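Home > Opinion > Hockey > Overtime Deserves a Longer Clock

Overtime Deserves a Longer Clock
By Gwendolyn Gallagher
23rd May

The league's board will vote this month on whether to extend regular-season overtime from 3 minutes to 6. This column supports the change.

Under the present rule, a single careful line change can consume much of the extra period. Of the 236 games played this season, too many were settled by a shootout, a contest that bears little relation to the hour of hockey before it. Coach Andri Pfister of Steltetti has argued that longer overtime would tire his top defensemen before the playoffs. The concern is fair, but a deeper bench is the proper remedy, and the league already permits one.

Goaltender Thabiso Zulu has asked that the ice be cleaned before the extra period begins. The board should grant that request as part of the same vote. Standings points ought to be earned by full lines of skaters, on a sound surface, with adequate time.

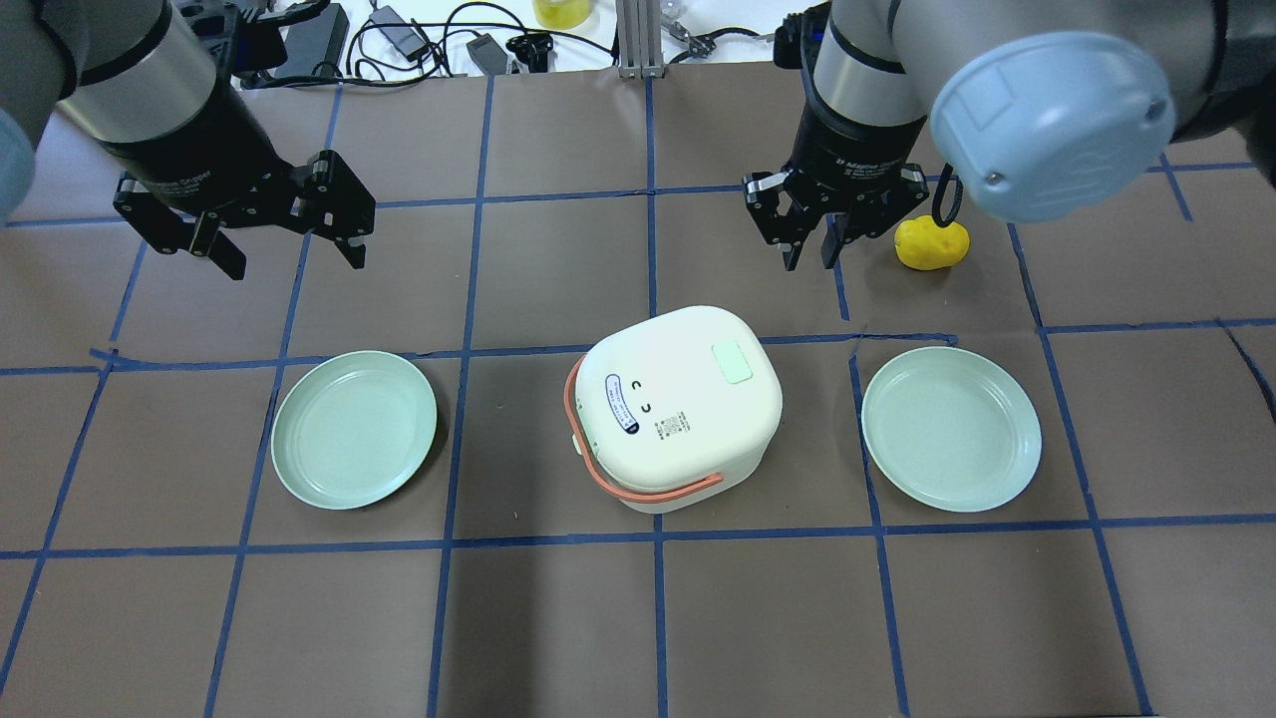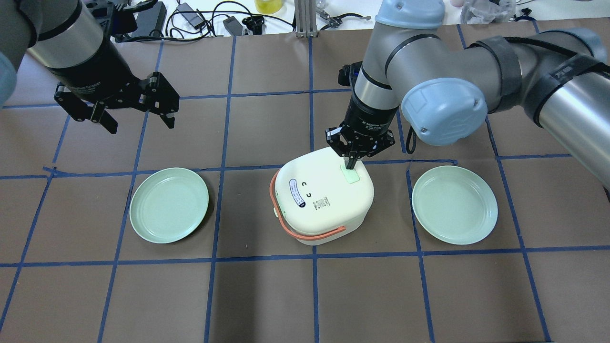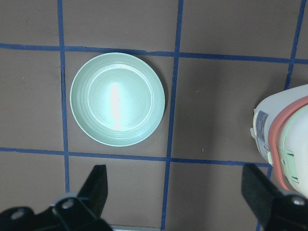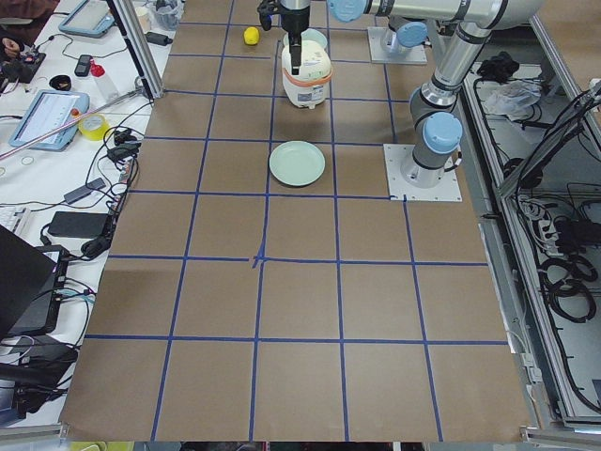 Blue tape grid on a brown tabletop, four views.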